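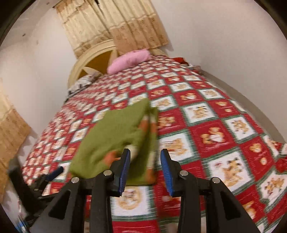
1/ Pose tracking on patterned bedding

Spent Sunday on the visual-inertial tracker for the hand-held gripper. Cloth folding set, 1254 clips. The checkerboard quilt clips have the worst loop closures in the batch.

2/ Repeated red and white squares give you plenty of corners and very little identity. The matcher slides one block over and the pose jumps by one block pitch. RANSAC is fine with it – the wrong match is geometrically consistent.

3/ The headboard and curtains are better landmarks. Weighting far features higher fixed most of the rotation drift. Translation still wanders when the cloth moves fast and blurs between the fingers.

4/ Ji-hoon Wang suggested masking the fingers and the held cloth before feature extraction. Static mask for the gripper body, per-frame mask for the cloth. Rejected clips went from 803 to 100.

5/ The cloth mask costs more than the tracker does. Running it on keyframes only and warping in between. Edges lag a little on fast moves, so I dilate.

6/ Still open: gripper width. Fenna Van Leeuwen reads it from the finger pads, and the estimate gets noisy when fabric covers one of them. Median filter for now.

7/ Config is in the Nidico branch under tracking/cloth. Don't merge it yet, the IMU time offset is hardcoded.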